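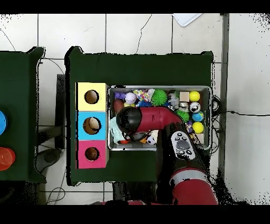

How often should a playroom in a shared building be checked?

Every week by whoever opens up, and in full twice a year. At Lemance House the full checks fall in March and November.

Lemance House playroom – full safety check
Date of check: Mar 2, 2023
Last full check: November
Area: ground floor playroom, store cupboard, lobby

Results are marked OK, Action or Watch. Anything marked Action has a comment and a time limit.

FLOOR AND WALKWAYS

1. Floor clean and free of trip hazards – OK
2. Floor surface sound – Watch
Comment: Fine cracks in several tiles. No raised edges when felt by hand. Check again at the weekly walk round and report any tile that rocks or lifts.
3. Entrance mat flat and fixed – Action
Comment: One corner curls up on the lobby side. Tape it now and replace the mat within 6 weeks.
4. Route to fire exit clear – OK
Comment: Pushchairs were in the way in November. The new parking bay by the front door has sorted this out.

DOORS AND WINDOWS

5. Finger guards on both hinge sides – Action
Comment: Guard missing on the store cupboard door. Keep the cupboard locked during sessions until it is fitted.
6. Door closers slow enough for small children – OK
7. Window restrictors working – OK
Comment: All tried by hand. The left one is stiff and needs oil.
8. Blind cords tied up out of reach – Action
Comment: Cleat has come away from the wall behind the radiator. Cord knotted high for now. Refit with longer screws, as the plaster is soft there.

HEATING, LIGHTING AND ELECTRICS

9. Radiator covers secure – OK
10. Hot tap temperature at child basin – OK
Comment: Reads lower than last time after the Botha mixing valve was adjusted.
11. Plugs and leads undamaged – OK
Comment: The Rokden fan heater listed last time has been taken away. Please do not bring in another one from home.
12. Lights all working – Watch
Comment: Tube over the sink takes a while to come on.
13. Emergency light tested – OK

FURNITURE AND TOYS

14. Tables stable, no sharp corners – OK
15. Shelving fixed to wall – OK
Comment: The top shelf is for paper and card only. Two tins of paint moved down.
16. Toys checked for splits and loose parts – Action
Comment: Wheel loose on a push-along cart. Put in the cupboard with a label on it. Throw out if it can't be mended.
17. Small items kept away from under-threes – OK
Comment: Mixed sessions still need an adult to put these away before the babies come in.
18. Battery covers held by a screw – OK

HYGIENE AND FIRST AID

19. Cleaning products locked away – OK
Comment: Bolivex spray is now in the high cupboard with its data sheet. The old unlabelled bottle has gone.
20. First aid box complete – Action
Comment: Plasters low, eye wash out of date. Reorder this week.
21. Accident book up to date – OK
Comment: Last entry is on page 71. Start the new book when this one is full and keep the old one in the office.

Spending agreed for the above: £267, including the mat. The finger guard was left out of the November order by mistake and comes out of the same sum.

Actions without a time limit of their own are to be closed within 90 days. Sign the sheet on the office door as each one is done.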